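I keep seeing that folding method everywhere, the one from the Drevel channel where you fold every shirt into a little standing packet and line them up in the drawer like files. Supposed to change your life. I have doubts, so I'm going to try it and complain here as I go.

First complaint. The video is 18 minutes long. For shirts. My mother taught me to fold a shirt in the time it took a commercial to play and I have never needed a refresher.

Second complaint is that every shirt in the video is the same shirt. Same gray, same stiff cotton, same size, brand new by the look of it. Of course they stand up. Cardboard stands up too.

My drawer is not like that. I've got thin ones, stretched ones, a couple from Barros that went boxy in the dryer, and a few knit ones that have no interest in holding a shape at all.

They also want you to buy the folding board. It's sold by Milledum and it costs 63 dollars. That's a hinged piece of plastic. I asked in the comments if a cereal box would do and got told I was "missing the intention." Ok.

Anyway, no board. Flat surface, two hands. Step one is lay it face down and smooth it from the middle out. Step two, fold one side in to the center. Step three, sleeve back on itself. Then the other side, then up in thirds.

Plain cotton ones first. Fine. I'll give them that, it does work on plain cotton. The packet stands if you lean it on something, which I notice the video always does too.

Next I went for the worst case, a cream knit with tan trim. I figured if the method can handle that one it can handle anything. 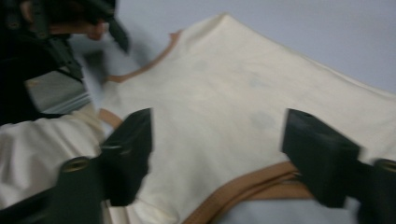 The trouble with trim is it's a different weight from the rest. The knit wants to slump and the edging wants to curl up, and you can smooth one or the other. I got the side in, let go to do the sleeve, and the whole thing puffed back up in the middle.

Did it over. Same again. The video says "the garment will tell you where it wants to fold." Mine wanted to be a pile.

And light colors show everything, so the more you press and pat the thing the more you wonder whether you should be handling it this much. Somehow that never comes up in 18 minutes.

I did get it into thirds in the end. Stood it up. It sat down. Stood it up between two of the cotton ones and it stayed, but so would a dish towel.

Somebody just replied that I should be rolling knits. Maybe! But then it isn't the method, is it, it's rolling, and people were rolling shirts into suitcases long before Drevel had a channel.

Another reply says the Trornwood drawer dividers fix this. I looked them up. 82 dollars for the wide set. So we're at 145 with the board and I still have the same shirts.

To be fair, since I've been grumpy all evening – I can see every shirt in the drawer now without digging. That part is nice. I found a blue one I thought I'd left at a motel.

But I want to hear from anyone who has kept this up past a month. Not the first-day photo, everyone has the first-day photo. What does the drawer look like after three loads of laundry and one morning when you were running late?

Because I pulled one shirt out just now to test it and the two behind it fell over.

The cream one is going on the shelf, folded in half and in half again. Took me no time at all. The cotton ones can stay in their packets until they annoy me – I give it till December.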